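Live scores stuck after innings break, Destville ground
Ticket 348 — Neletau Scoring Support
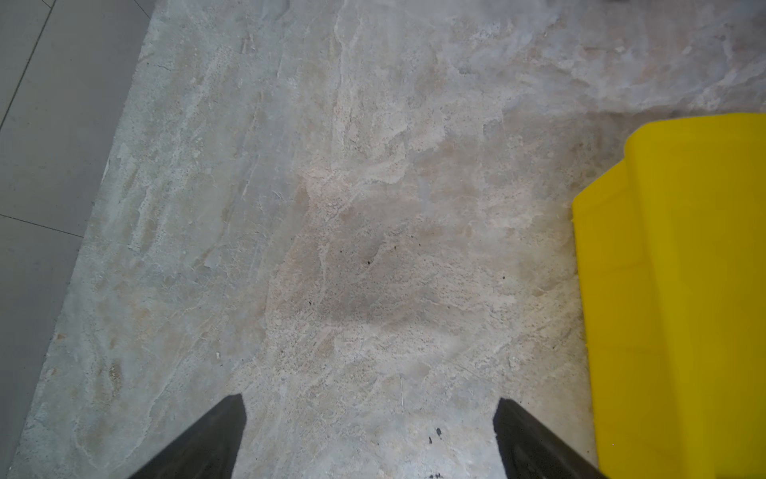 Pale mottled stone with a gray patch near the middle.

We use cookies to keep you signed in and to remember your club. Accept all. Manage choices.

Search tickets
Enter keyword or ticket number
Go

Status: Closed
Product: Neletau Scorer (tablet) and public scoreboard page
Opened by: Gladys Flores, scorer, Destville Cricket Club
Handled by: Bhupendra Shakya

Gladys Flores, 2:10 pm
Our public scoreboard page stopped updating at the innings break. The tablet is fine and I am still scoring ball by ball. The page shows the first innings total and says "Innings break" even though we are well into the second innings. Parents and the away club are following on the page and I am getting texts about it. League match, 40-over format, Destville against Tripathi Cricket Club. Tablet is on the pavilion wifi.

Bhupendra Shakya, 2:16 pm
Thanks. Please keep scoring on the tablet and don't sign out. Signing out with unsent balls can drop them. Can you open Menu, then Sync, and tell me the number next to "Waiting to send"? Also tell me if the dot at the top right is green, amber or red.

Gladys Flores, 2:21 pm
Waiting to send is 85. The dot is green.

Bhupendra Shakya, 2:27 pm
Green means the tablet can reach our server, so the wifi is not the problem. I can see your match here. The last ball we have is the final ball of the first innings. Everything after that is being refused with error 60, "batter not in lineup."

Did you change the batting order or add a player at the break?

Gladys Flores, 2:33 pm
Yes. One of the Tripathi openers hurt his hand fielding and they got permission to bring in a replacement. I added him on the tablet with Quick Add. He opened the batting. He's still in.

Bhupendra Shakya, 2:41 pm
OK, that explains it. Quick Add puts the player on your tablet but the server also needs him in the match squad. The first ball he faced was refused, and the rest are queued behind it. Balls have to go up in order.

Steps to try, at a drinks break or between overs:

1. Menu, Teams, Tripathi, Squad.
2. Find the replacement. He should have a gray tag that says "local."
3. Tap the tag and choose "Add to match squad."
4. It will ask who he replaces. Pick the injured opener and set the reason to Injury.
5. Go back to Sync and tap "Retry from first refused ball." Do not tap "Clear queue."

Gladys Flores, 2:58 pm
Did 1 to 3. At step 4 the list of players to replace is empty. I cancelled out and haven't done anything else. Waiting to send is higher now, obviously.

Bhupendra Shakya, 3:04 pm
Good, leave it there. The list is empty when the squad was locked at the toss. Your league has that lock turned on. I can open it from this end but I need a yes from you as match scorer — the change is recorded against your name.

Gladys Flores, 3:06 pm
Yes, go ahead. Both umpires have agreed to the replacement and I have it written in the paper book as well.

Bhupendra Shakya, 3:09 pm
Squad unlocked. Please do step 4 again, then step 5.

Gladys Flores, 3:17 pm
The list had names this time. Picked him, set Injury, tapped Retry. The number is dropping. Down to zero now. The page has the right score and the right batters. The commentary below the score is still blank for the second innings.

Bhupendra Shakya, 3:22 pm
The commentary is built separately and can take a few minutes after a big catch-up. I have started it again by hand. The server total matches your tablet at the end of the last completed over. Please check it against the paper book when you can.

Gladys Flores, 3:40 pm
Commentary is there. Total, wickets and extras all agree with the book. One small thing: the replacement shows at number 12 on the card, not as opener.

Bhupendra Shakya, 3:46 pm
That is display only. The card keeps squad order until the match is marked complete, then it sorts by batting order. If it hasn't moved after you finish the match, reply here and the ticket will reopen.

Gladys Flores, 6:32 pm
Match completed and he has moved to the top. Fine to close.

Internal note, Bhupendra Shakya
Cause: Quick Add player used while squad lock is on. The tablet accepts the player and the server refuses him. No warning is shown to the scorer and the dot stays green. Same thing was reported by Emari in December. Linked both tickets and asked for two changes: an amber dot whenever any ball is refused, and a message in Quick Add when the squad is locked. The help page on replacements doesn't mention the lock — text sent over for an update.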